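Tenthorpe Community Help
Workshops and Training Aids

Arranging loose parts on a peg-and-plate assembly board
Posted by Usha Bhat, Mon 11 March

Our training center runs an introductory assembly course, and we have recently made a board for the insertion exercises. It is a flat white sheet with raised white plates fixed to it. The plates have cut-out shapes, and the blue pegs and other parts are to be fitted into them by the learner.

At present the loose parts are laid out directly on the board before each session. Learners in the first two groups frequently knocked a small peg while reaching for another part, and the instructor then had to stop and reset the exercise. We would be grateful for advice on two matters: where the loose parts should be placed at the start, and whether the smallest pegs should be attempted first or last. The course allows 13 minutes per learner, including the reset.

3 replies

Besora Bench Skills
Our department has used a comparable board for six years, and the following arrangement is the one we have kept.

Starting layout
Place the larger parts toward the far edge of the board and the small pegs nearer to the learner. Leave a clear hand's width on the side from which the learner reaches. A part should not be left resting on a plate that will be used early in the exercise, as it must then be moved twice. We keep spare pegs in a shallow tray off the board, and we issue no more than four at a time.

Please also consider the surface underneath. We changed to a dark tabletop and found that dropped parts were recovered much more quickly.

The small square plate is a suitable place to begin. The peg should be brought upright over the plate before it is lowered, and the fingertips should hold it high enough to leave the lower end free.
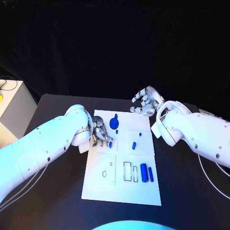 Order of work
Begin with one small peg, so that the learner becomes accustomed to the fit. Proceed to the larger rounded pegs and finish with the gear or pulley. The remaining small pegs may be placed at any point. We do not score the first attempt - it is treated as practice.

Nosano_stores
Put the pegs in a cup. Ours went missing constantly until we did this. I cannot comment on the order.

Tomoana Learning Services
I would agree with the first reply on the layout, but I would advise against leaving the pulley until the end. Learners who are short of time tend to hurry it. In our sessions it is placed second.

With regard to the reset, we recommend printing the starting layout on a card and keeping it beside the board. The instructor can then restore the parts without consulting the manual. Our own reset took more than nine minutes before the card was introduced, chiefly on account of disagreement over which peg belonged where. Should you wish to adopt the same method, mark each plate with a letter on its underside and use the same letters on the card.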